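홈 > 생활 > 정리와 안전 > 작업대 점검표

블록 정리하는 작업대, 시작 전에 제가 꼭 보는 것들

글 에스페란사 베니테스 | 6월

나무토막 같은 작은 블록을 만지는 자리는 별일 없을 것 같죠? 저도 그랬는데, 작년에 조각 하나를 밟고 미끄러진 뒤로는 점검표를 쓰기 시작했어요. 쿤덴포트 작업실에서 쓰는 걸 그대로 옮기고, 칸마다 제 잔소리를 붙였습니다(길어요, 죄송!).

1. 상판 표면 [양호 / 메모 있음]
손바닥으로 한 번 쓸어 보세요. 얼룩은 닦으면 그만인데 긁힌 자국은 손톱이 걸리는지까지 봅니다. 걸리면 사포질을 하든 상판을 바꾸든 해야 해요. 흰 상판은 때가 잘 보여서 귀찮지만 저는 그래서 더 좋아합니다.

2. 통의 위치 [양호]
빈 통은 뒤쪽 구석에 둡니다. 앞에 두면 팔꿈치로 꼭 한 번은 쳐요. 저는 얄홀름에서 나온 통을 쓰다가 모서리가 깨져서 버렸어요. 깨진 플라스틱, 진짜 날카롭습니다.

3. 통 안쪽 [양호]
비었다고 넘기지 말고 바닥까지 들여다보세요. 지난번에는 바닥에 압정이 있었어요!

4. 블록 상태 [확인 필요]
모서리가 일어났는지, 칠이 벗겨졌는지 하나씩 돌려 봅니다. 붉은 계열은 흠이 금방 눈에 띄는데 옅은 황갈색은 밝은 데서 봐야 보여요.

5. 아주 작은 조각 [확인 필요]
제일 신경 쓰는 칸이에요. 베이지색 조각은 흰 상판 위에서 정말 안 보이거든요.

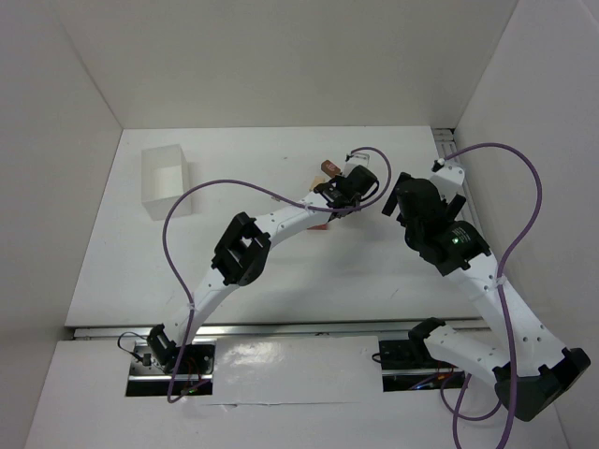 저는 시작할 때 37개를 세어 놓고 끝날 때 다시 셉니다. 하나라도 모자라면 바닥에 엎드려서 찾아요. 집에 어린아이가 있는 분은 이 칸만이라도 꼭 해 보세요.

6. 전선 [양호]
늘어진 데가 없는지, 타이가 헐겁지 않은지 당겨 봅니다. 세게 말고 살짝만요. 꺾이는 자리는 피복도 같이 보고요.

7. 조명과 벽 [양호]
그림자가 너무 진하면 조각이 그 속에 숨어요. 등 각도를 조금 틀어 주면 훨씬 낫습니다.

8. 바닥 [양호]
마지막에 빗자루질 한 번. 9분이면 다 끝나요. 처음엔 12분 걸렸으니 저도 많이 늘었죠?

다음 점검 때는 상판 뒤쪽 얼룩부터 닦아 볼 생각이에요. 세제는 뭘 쓸지 아직 고민 중입니다.

댓글 3

몬세라트 레케나
5번 칸 완전 공감해요. 저는 작은 조각만 따로 뚜껑 있는 병에 넣어요.

블록엄마
사포는 몇 방 쓰세요? 500방은 너무 고운가요?

에스페란사 베니테스
마무리만 500방으로 해요! 처음부터 쓰면 팔만 아픕니다 ㅎㅎ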